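Collix Home Cleaning
Frequently asked questions

Last updated June 2025

Please read through the questions on this page before you ring the office. If you are an existing customer and need to change a visit, the quickest way is to log in and use the Visits page.

Areas and bookings

Which areas do you cover?
We clean homes in Rudolville and Cirden, and in the villages along the road between them. If you live outside this area, send us your postcode anyway. We keep a list and add new streets when a cleaner nearby has free hours.

Do you clean flats in Manalastas Court?
Yes. Visitors' parking at Manalastas Court is by permit only, so please leave a permit at the desk in your cleaner's name on the morning of the visit. Without one the cleaner has to park by the station and walk back with the kit, and the walk comes out of your time.

How often can I book?
Weekly, fortnightly or as a single visit. We stopped offering monthly visits to new customers in May. Those who already had a monthly visit can keep it for as long as they stay at the same address.

What is the shortest visit I can book?
Three hours for the first visit and two hours after that. The first visit takes longer in nearly every home, even a tidy one.

Will I have the same cleaner each time?
We try to send the same person. When your usual cleaner is on leave or unwell we will offer you someone else for that visit, and you can accept or skip it without charge. We look after roughly 200 homes, and holiday cover in August and over Christmas is limited.

Can I choose the time of day?
You can choose morning or afternoon when you book. We confirm an arrival time the evening before. It may be up to half an hour out on the day if the previous house has overrun or the traffic over the bridge is bad.

What we clean

What is included in a regular visit?
Dusting, vacuuming, mopping hard floors, cleaning the bathroom and toilet, wiping kitchen worktops and the fronts of cupboards, cleaning the hob and sink, and emptying indoor bins. Mirrors are included. Beds are made if you ask, and changed if you leave clean bedding on top.

Textured microfibre cloths are used for most dusting and wiping. Smooth ones are kept for glass and taps, where a thicker pile tends to leave marks.
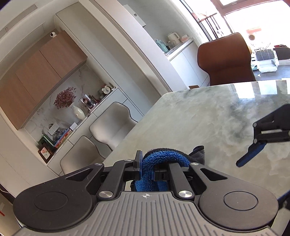

How should I wash microfibre cloths at home?
Wash them at 40 degrees with a small amount of liquid detergent and leave out the fabric softener. Softener coats the fibres and the cloth then pushes water about on the surface. Keep them apart from cotton towels, which shed lint, and hang them to dry or use a low tumble setting.

Can I use the same cloth in the kitchen and the bathroom?
We don't, and we would suggest you don't either, even if it has been rinsed. Our cleaners bring separate sets. If you would like yours used instead, leave them out in two piles with a note saying which is which.

Do you clean inside the oven?
Only as an extra. Oven cleaning has to be booked at least a week ahead and the oven must be cold when we arrive. We clean single and double ovens but not range cookers.

Do you clean inside the fridge?
Yes, if it has been emptied. We won't throw food away or decide what is out of date.

Do you clean windows?
We clean the inside of windows that can be reached from the floor or from a two-step stool. We do not clean the outside of windows or anything that needs a ladder. The same goes for high light fittings, loft hatches and the tops of tall wardrobes.

Will you move furniture?
Chairs, small tables and anything on castors will be moved and put back. Sofas, beds and bookcases will not, though we will vacuum as far underneath as the nozzle reaches. If you want behind the sofa done, please pull it out before the visit.

What do you not clean?
We do not clean up after pets, remove mould that has got into plaster or sealant, treat pest problems, clean after building work, or wash walls. Light mould on tiles is fine. If you have had builders in, ask us for the name of a firm that does that sort of work.

Do you do laundry or ironing?
Ironing can be added by the hour and is charged at the same rate as cleaning. Please sort out anything that needs a cool iron. We can start a washing machine for you, but we will not leave it running in an empty house, so it needs to be a short wash at the start of the visit.

Products and equipment

Do I need to provide anything?
A vacuum cleaner, a mop and bucket, and hot water. We bring cloths and sprays. If you don't have a vacuum cleaner, tell us when you book and we will bring one where the cleaner has a car. Some of our cleaners travel by bus or bicycle and can't carry one.

Which products do you use?
A mild all-purpose spray, a limescale remover, a cream cleaner, a glass cleaner and floor soap. None of them contains bleach. If you want bleach used in the toilet, please leave a bottle beside it and we will use yours.

I have allergies. Can you use unscented products?
We can. Tick the box on your account and the unscented set will be packed for each visit. It doesn't cost more. The limescale remover does have a slight vinegar smell whichever set you choose.

How do you treat wood and stone surfaces?
A damp cloth only, unless you tell us otherwise. Vinegar and limescale remover must not be used on marble, limestone or travertine, and our cleaners do not always know what a worktop is made of by looking at it. Please tell us on the booking form if you have any of these. Oiled worktops should be wiped and dried straight away, and they will still need oiling by you every so often.

What about screens and keyboards?
We dust around computers and leave them alone. Televisions are wiped with a dry smooth cloth if you ask for it. We don't spray anything on to a screen.
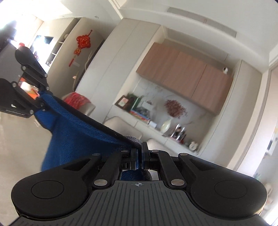

Prices and payment

How much does it cost?
The rate is £19 an hour for each cleaner, for regular and single visits alike. There is no joining fee and no contract. The rate is the same at every address we cover, and there is no mileage charge.

When do I pay?
Your card is charged the day after the visit. We can also send an invoice at the end of the month if you would prefer to pay by bank transfer. We don't take cash, and cleaners have been asked not to accept it for booked hours. Tips are up to you and go to the cleaner in full.

What if the cleaning takes longer than I booked?
The cleaner will stop at the end of the booked time and leave a note of what hasn't been done. If you are at home and want them to stay on, they can ring the office and check whether they are free. You will not be charged for extra time you haven't agreed to.

What if I need to cancel?
Cancel or move a visit free of charge up to noon on the day before. After that we charge half the cost of the visit. If the cleaner arrives and can't get in, the whole visit is charged. We wait fifteen minutes and ring you twice first.

Keys, alarms and pets

Do I need to be at home?
Most people aren't. You can give us a key, use a key safe, or leave one with a neighbour. Keys we hold are kept in a locked cabinet at the office under a code, without your name or address on the tag.

What about my burglar alarm?
Put the code in the Access box on your account and not in an email or a text message. Please change it when you stop using us. If the alarm goes off and we can't reset it, we will ring you, and the cleaner will wait outside until we have spoken to you.

Can my dog stay in the house?
Most of our cleaners are happy with dogs and cats, but tell us before the first visit so that we don't send somebody who is allergic. A dog that is nervous of the vacuum cleaner is better off in another room or the garden. Doors will be left as they were found, open or shut.

If something goes wrong

What happens if something is broken?
The cleaner will tell you, or leave a note, and will also tell the office. Send us a photograph of the item and say what it would cost to repair or replace. Our insurance covers accidental damage up to £4,000 for any one visit. It does not cover items that were already cracked or badly fixed to the wall, and it does not cover cash or jewellery, so please put those away.

I'm not happy with the cleaning. What should I do?
Tell us by the end of the next day, and say which rooms. We will come back and redo them, normally within the week. If you would sooner have the time credited to your next visit, ask for that instead.

Can I change to a different cleaner?
Yes, and you don't have to give a reason, though it helps us choose the next person if you do. There may be a gap of a week or two while we find someone with the same hours free.

How do I stop the service?
Send a message from your account or write to the office. There is no notice period apart from the noon deadline for any visit already booked. Keys can be collected from the office in Rudolville during opening hours, or sent back by recorded post at your cost. Please bring some identification if you are collecting them in person.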